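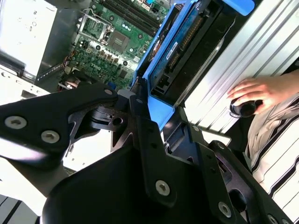
How to Read a Supplement Facts Label

By Oona Vuorinen

Vitamins, minerals, herbs and protein powders sold in the United States carry a panel called Supplement Facts. It looks like the Nutrition Facts panel on a box of cereal, but it follows different rules and leaves room for different kinds of confusion. Reading one properly takes a few minutes the first time and much less after that.

What You Will Need

The bottle or packet, including any outer box
A list of the medicines and other supplements you take
A pen and paper
A magnifying glass if the print is small

Step 1: Find the serving size

Start at the top of the panel. The serving size might be one tablet, two capsules, a scoop or a packet. Every amount listed further down is for one serving, so if the serving is three capsules and you take one, you are getting a third of what the panel shows.

Next to it or just under it is the number of servings per container. On some bottles this line is left out because the same figure is given elsewhere on the package, usually as the capsule count on the front. Divide the count by the serving size. A bottle of 100 capsules with a serving size of four lasts less than a month if taken once a day, and the price per day may be higher than it looked on the shelf.

Check the directions as well. The serving size is normally the most you are told to take at one time. The directions may say to take it twice a day, and then you have to double everything.

Step 2: Read the amount per serving

The middle column gives the quantity of each ingredient. Pay attention to the unit. The common ones are:

g (grams)
mg (milligrams, one thousandth of a gram)
mcg (micrograms, one thousandth of a milligram)

Mixing up mg and mcg is the most common mistake people make when they compare two bottles. Vitamin D and vitamin B12 are listed in mcg. Vitamin D often has IU in parentheses after it, and older labels may show only IU. Folate is listed as mcg DFE, with the amount of folic acid in parentheses if the product contains any.

Write down the name, the amount and the unit for each ingredient you care about. Copy the unit every time.

Step 3: Check the percent Daily Value

The right column tells you how much of the Daily Value one serving supplies. The Daily Value is a single reference number for each nutrient, set for labeling. It is the same for a small older woman as for a tall young man, so treat it as a guide and nothing more exact than that.

A figure of 100% in this column means one serving covers the whole reference amount before you have eaten anything. It does not mean that the product is better than one with a lower figure. Some B vitamins are sold at many times the Daily Value. For certain nutrients, including vitamin A, vitamin B6, iron and zinc, too much over time can cause harm.

A dagger or similar symbol means no Daily Value has been set. You will see it beside most herbs, amino acids and enzymes.

Step 4: Look at the form of each mineral

Minerals are bound to something else in a tablet or powder, and the way this is written can be misleading. The panel should give the amount of the mineral itself, with the source in parentheses or after the word "as": Magnesium (as magnesium citrate), for instance.

The front of the package is less strict. Dresura, the drink powder I have in my own cupboard, says "695 mg magnesium citrate" in large type on the front. The panel on the back gives the magnesium itself, and it comes to roughly 100 mg. Both statements are true. The number to write down is the one on the panel.

Different forms of the same mineral can also be absorbed differently or be easier or harder on the stomach. Calcium carbonate is best taken with food, while calcium citrate can be taken with or without it. A pharmacist can tell you which form suits you.

Step 5: Find out what is in any blend

Look for the words "proprietary blend," "complex" or "matrix." Under this heading the maker has to give the total weight of the blend and list what is in it, with the heaviest ingredient first. The amount of each one does not have to be given.

If the ingredient you are buying the product for comes last in a list of nine, there may be very little of it. There is no way to work out how much. You can write to the company and ask. I wrote to Laxdal about a sleep blend on a Wednesday and had the full breakdown by the next day, but other companies will tell you the formula is private, and some do not answer.

Step 6: Read the other ingredients

Below the panel is a line headed "Other ingredients." It covers fillers, coatings, colors, sweeteners and the capsule. Read it if you:

are allergic to milk, soy, wheat, fish, shellfish or another food
avoid gelatin or other animal products
get stomach trouble from sugar alcohols such as sorbitol or xylitol

Major allergens must be declared, either in this line or in a "Contains" statement next to it.

Step 7: Add up your totals

If you take more than one product, make a simple table with the ingredients down the side and the products across the top. Fill in the amounts per day from your notes and add each row. Dagim Abera, who taught the nutrition course I took, had us do this with everything in our kitchens, and most of us found zinc or vitamin D in three or four places. Fortified cereals, meal shakes and energy drinks count too.

Set aside 15 minutes for this and keep the sheet. You only need to change it when you start or stop something.

Step 8: Show the list to your doctor or pharmacist

Bring the sheet, or the bottles themselves, to your next visit. This matters most if you are pregnant or nursing, have kidney or liver disease, are due to have surgery, or take prescription medicine. Vitamin K can interfere with warfarin. St. John's wort affects a long list of drugs, birth control pills among them. Calcium and iron can block thyroid medicine if they are taken too close to it.

Tips

Seals from outside testing groups show that a product was checked for what it contains. They do not show that it works.

Recipes change without much notice, so look at the panel again when you open a new bottle.

Keep iron tablets and anything containing iron out of the reach of children.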